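Mando Magesa M7 para PC y consola

Inicio – Periféricos – Mandos – Magesa

Mando inalámbrico de perfil asimétrico, con sticks de efecto Hall y cruceta de una sola pieza. Conexión por receptor USB de 2,4 GHz o por cable USB-C. Batería de 800 mAh, no extraíble. Referencia Fandier: 508.
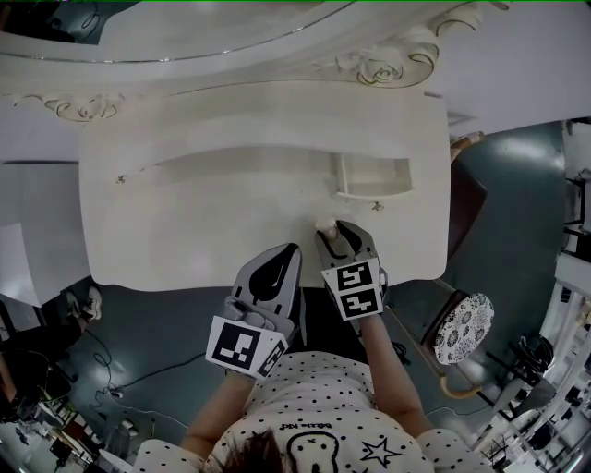
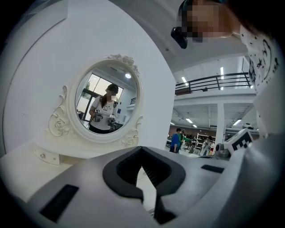
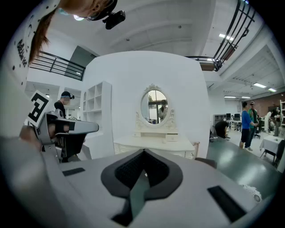 La zona muerta se ajusta en 7 niveles desde la aplicación Brumine, disponible solo para Windows. Los gatillos son analógicos – con tope mecánico de recorrido corto en ambos lados. La vibración se regula de 0 a 100 y puede desactivarse por completo.

Los perfiles se guardan en la memoria del mando. Para cambiar de perfil, mantener pulsado el botón trasero y elegir una dirección en la cruceta.

Contenido de la caja: mando, receptor, cable trenzado y guía rápida. La base de carga Flollora se vende por separado.

No compatible con adaptadores de terceros.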